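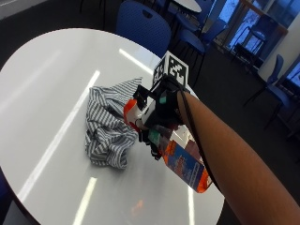
A hand-worn sensor rig with a marker cube, holding a spray bottle over a striped cloth.

Teaching by demonstration

From the Flollari household robotics wiki. Main author: Wendelin Fankhauser. Last major edit: 13 November 2024.

Teaching by demonstration (also "learning from demonstration," or "imitation learning" once you get to the math) is the practice of getting a robot to do a job by doing the job yourself while something records you. I've been writing for this wiki long enough that I've stopped pretending to be a neutral encyclopedia voice, so you get me instead, opinions and all. Corrections go on the talk page, please!

Overview

The old way to program a robot arm was to write down every position it should pass through. That works great when the part is always in the same place. It works terribly with a shirt. Cloth never lands the same way twice, and there's no tidy list of coordinates for "wherever the wrinkles are." So you show the robot lots of examples, and a learning program tries to connect what the camera saw with what the hand did.

Methods

Kinesthetic teaching means you grab the arm and push it through the motion. I love it for short jobs like opening a drawer. You feel right away when the arm is running out of reach, and beginners pick it up fast. The trouble is that your own body gets in front of the cameras, and two-arm jobs turn into a wrestling match.

Teleoperation means you drive the robot from a distance, with a joystick, a VR controller or a smaller copy of the arm (a leader arm, and the robot is the follower). Everything you record is something the robot really did, so there's no guessing about whether it can. It's slow, though. My first shirt on the Nägeli leader arm took me longer than washing and drying the thing would have, and I was sweating by the end.

Worn or handheld capture leaves the robot out of the recording altogether. You put the sensors on your own hand and just do the chore. Tracking can come from cameras, motion sensors, printed markers with square codes, or a mix of these. This is my favorite, mostly because I can do it on any table I like. The catch comes later, when human motion has to be translated to a gripper that may have far fewer ways to bend.

The spray bottle problem

A trigger sprayer looks like such an easy object, and it's one of the meanest things you can hand to a robot. One hand has to hold the weight, aim the nozzle and squeeze the trigger, all at once. A plain two-finger gripper can hold the bottle or pull the trigger, but doing both usually takes a second arm or a special attachment.

Recording it is tricky too. Position alone won't tell you when the squeeze happened, and fingers wrapped around a bottle hide each other from a camera. Waltraud Brinkmann, who wrote our Stisteck setup page, labels the squeezes by hand afterward. I tried picking them out from the sound of the trigger, which went fine until someone ran the dishwasher.

Markers

Square codes (fiducial markers, if you want the proper term) let a camera work out where an object is and which way it's turned. Putting them on a cube helps because when one face turns away, another may still be in view. Glare and motion blur can both spoil a reading, and so can a sleeve. Leave a clear border around each code, and measure the printed size with a ruler. I once spent a whole June weekend chasing an error that came from my printer's "fit to page" setting.

How many examples?

It depends, sorry. For the Fakosow cloth set we kept 457 recordings and threw out 94, mostly for lost tracking. Variety mattered more than the total in our tests: crumple the shirt differently, start from the other side, swap people. Waltraud is left-handed, and adding her recordings helped more than another batch of mine.

Keep the mistakes where you recover, too. If the cloth slips and you fix it, that's useful material. If you drop the bottle and say a bad word, trim it.

See also

Leader arms
Camera calibration
Cloth handling
Stisteck setup page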